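How a Robot Learns a Job by Being Shown

A robot arm is a set of stiff parts joined together by motors. Each joint can turn by a certain amount, and the arm moves when a computer tells each motor how far to turn. For many years, most robot arms were given their instructions as a list. Move to this point. Close the gripper. Move to that point. Open the gripper. A list like this works well in a factory where every part arrives in the same place each time.

It works badly with a plant pot. Leaves bend. Soil spills. A seedling is never the same shape as the one before it. Writing a list of instructions for every possible leaf would take longer than anyone has.

There is another way, called learning from demonstration. A person does the job, the movements are recorded, and a computer program studies the recordings. The program then works out which movement usually follows which view of the job. This page explains how that is done.

Words you will need

Gripper: the part at the end of a robot arm that holds things. Many grippers have two fingers that move together and apart.

Demonstration: one complete recording of a person doing a task, from start to finish.

Teleoperation: controlling a machine from a distance. "Tele" comes from a Greek word meaning "far".

Sensor: a part that measures something, such as light, force or the angle of a joint.

Model: the computer program that has studied the demonstrations and uses them to choose movements.

Three ways to show a robot a task

The first way is to hold the arm and move it. The motors are set so that they do not push back, and a person guides the arm through the task as you might guide a friend's hand when showing them how to write a letter. The sensors in the joints record every angle. This is simple, but the arm may be heavy, and the person's own hands can get in front of the camera.

The second way is teleoperation. The person sits or stands away from the robot and uses a controller. This might be a joystick, a pair of handles, or a smaller copy of the arm. When the person turns a joint on the small arm, the same joint turns on the large one. The person may watch the robot directly or look at a screen. Teleoperation keeps people's hands out of the view. It is also slower to learn, because the person often cannot feel what the robot is touching. Someone who can pick up a grape without thinking may squash several when working through a controller.

The third way is to use a gripper with no arm at all. The person carries it by a handle and works it with their own hand. A camera fixed to the gripper records what is in front of the fingers. Later, the computer works out how the gripper moved from the changes in the picture. This kind of gripper can be taken to a kitchen, a shed or a garden.

What the camera sees

People watch their work from head height. A camera on a gripper watches from just behind the fingers. It goes wherever the gripper goes, so the fingers stay in nearly the same part of the picture while everything else appears to move.

Many of these cameras have a very wide lens, sometimes called a fisheye lens. It takes in a large area at close range. A wide lens makes straight things look curved, especially near the rim of the picture. The model does not need the picture to look natural, but it does need the same kind of lens to be used when the robot does the task by itself. If the lens changes, the position of everything in the picture changes with it. 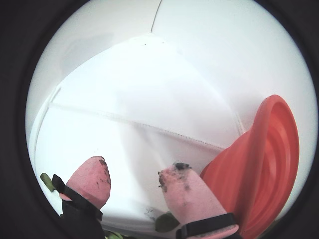

The view past two foam-covered fingertips, with an orange collapsible funnel on the right and a few green leaves near the bottom.

Look at the tips of the fingers. Foam is softer than metal or hard plastic. When a soft finger presses on something, it squashes a little and touches it over a larger area. This helps in two ways. The grip is less likely to slip, and the force is spread out, so a thin stem is less likely to be crushed. The straps around the base of the pads hold the foam in place.

The plain white fabric matters too. A wall with posters on it gives the model a great deal to look at that has nothing to do with the job. Against white, a leaf or a funnel is easy to pick out. The bright, even light keeps shadows faint. There is a drawback, though. A model that has only ever seen white fabric may do poorly on a brown bench, so a good set of demonstrations is recorded in more than one place.

What is saved in a demonstration

A demonstration is more than a film. At each moment, the recording can hold:

– the picture from the camera
– where the gripper is
– which way it is pointing
– how far apart the fingers are

All of these must share the same clock. Suppose the pictures are saved slightly late. The model would then learn to close the fingers slightly late as well, and the leaf would already have gone past. Matching the times is called synchronising.

A day of demonstrations at Hurkanwood

Hurkanwood is a small workshop where potting tasks are recorded. On October 17, 2022, Rocío Barrios and Milagros Villalobos recorded 21 demonstrations of one short task: pick up a leaf cutting and put it down in a tray.

Rocío held the gripper. Milagros reset the task after each turn. Resetting means putting everything back ready to start again, but with small changes. The cutting was turned to face another way, or the tray was moved a little to the left. If nothing ever changed, the model could learn one path through the air and ignore the picture completely.

Of the 21 demonstrations, 14 were kept for the model to study. The others were put to one side. In some, the gripper had missed the cutting at the first try. In others, Rocío had paused to think, and a model that learns from pauses tends to pause as well. Recordings with mistakes can still be useful. If a person drops something and then picks it up properly, the model gets to see how a mistake is put right. Those are marked with a label so that they can be found again.

Fourteen is a small number. It is enough to check that the equipment works. For a task with soft, uneven things in it, the workshop plans for 1000.

From demonstrations to movement

The model begins by knowing nothing. It is given a picture from a demonstration and asked to predict the next movement. At first its answers are poor. The computer compares each answer with what the person did, measures the difference, and adjusts the numbers inside the model to make the difference smaller. It repeats this a very large number of times. This stage is called training.

After training comes testing. The robot is given a cutting it has not seen before, and people write down whether it finishes the task. The person in charge of testing at Hurkanwood, Montserrat Aranda, uses the same starting positions for every model, so that two models can be compared fairly. An emergency stop button is kept within reach.

A robot that has learned in this way does not understand plants. It has learned that certain pictures go with certain movements. Put a spoon where the cutting should be and it may try to plant the spoon.

Try it yourself

You need two people, a pair of kitchen tongs, a bowl, a scarf and 14 dried beans.

1. Put the beans on a table and the bowl next to them.
2. One person is the robot. The robot holds the tongs and wears the scarf over their eyes.
3. The other person is the operator. The operator gives short commands only: left, right, forward, back, up, down, open, close.
4. Move all the beans into the bowl.
5. Write down how many were dropped.
6. Swap places and repeat.

Next, try it again with the operator's hand resting on the robot's wrist and guiding it, with no talking. Compare the two results. Which way was quicker? Which way dropped fewer beans? Wrap the ends of the tongs in a piece of sponge, held on with elastic bands, and see whether the numbers change.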